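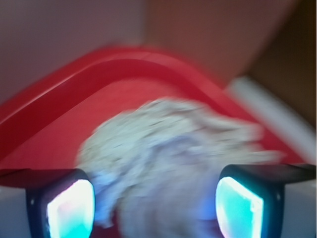 Asociación Cultural Pacheco
Acta de la reunión de enero, sección de manualidades

Lugar: sala pequeña del local
Hora de inicio: 18:00
Asistencia: 16 personas

1. Lectura del acta anterior

Se lee y se aprueba con una corrección: el pedido de cola blanca era de 8 botes, y en el acta figuraban 6.

2. Bandejas y material blando

Se trata el reparto del material en las mesas. La bandeja roja de plástico, de borde redondeado, se queda para el material blanco y esponjoso. Se recuerda que en esa bandeja no se dejan tijeras ni botes abiertos. El material de color va en cajas aparte, con tapa.

Una asistente pide que al terminar se vacíe la bandeja y se pase un paño, porque en las últimas sesiones quedaban pelusas pegadas. Se acepta. Lo hará cada mesa por turno, empezando por la de la ventana.

Se plantea comprar 3 bandejas más del mismo tipo. Hay quien las prefiere con separadores. Después de hablarlo se decide comprarlas lisas y dejar los separadores para los botones y las cuentas.

3. Relleno

El saco de relleno del armario está por debajo de la mitad. Se compararon dos ofertas, la de Grovumon y la de Bustmont. La primera sale algo más barata, pero solo sirve sacos grandes y no hay sitio donde guardarlos. Se encarga a Bustmont, en bolsas pequeñas. Votos a favor: 14. Abstenciones: 2.

Queda pendiente preguntar si el relleno se puede lavar a máquina, que interesa para los cojines.

4. Cuentas

Saldo de la sección a fecha de la reunión: 2.382 euros. Falta por cargar la factura de las telas. El gasto en bandejas y relleno se carga a la partida de material fungible.

5. Muestra de primavera

La sección expondrá en el vestíbulo junto con el grupo de costura Stillbridge. Cada persona puede llevar hasta 3 piezas, con una etiqueta con el título. Las piezas se entregan en bolsa cerrada. No se ha decidido todavía quién monta las mesas y el asunto pasa a la próxima reunión.

6. Ruegos y preguntas

Se pide una lámpara más para el rincón del fondo.

Se pregunta por la llave del armario bajo. Está en el cajón de la entrada.

Se levanta la sesión a las 19:25. La próxima reunión será en febrero, a la misma hora.

La secretaria de la sección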